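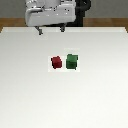
Simulated two-block cell: open gripper above the red and green cubes.

About Omeck

Omeck supplies simulation and commissioning services for small robot cells. The company works from Hestthorpe and has a second test room at Pravitthorpe. It was founded by Kobe Hendriks, who still runs the modelling side. Jozef Wouters heads commissioning.

Our main product is the Cuypers bench package. It consists of a virtual cell, a set of block handling tasks and a licence for 3 workstations. The standard cell has a white table, a single arm and a two-finger gripper. Customers can replace any of these with their own models.

Each task is run 700 times with the block positions changed between runs. A task is released for use on real hardware once it meets the pass mark agreed in the order. Failed runs are kept and supplied with the report, together with joint positions and finger opening at each step.

The package does not cover guarding, risk assessment or electrical work. Site commissioning is quoted separately and is limited to arms with a reach of 80 cm or less.

Support is by telephone and email. Software updates are issued on the first Tuesday of the month. For a quotation, send a cell drawing and a parts list to the Hestthorpe office, quoting reference 2057.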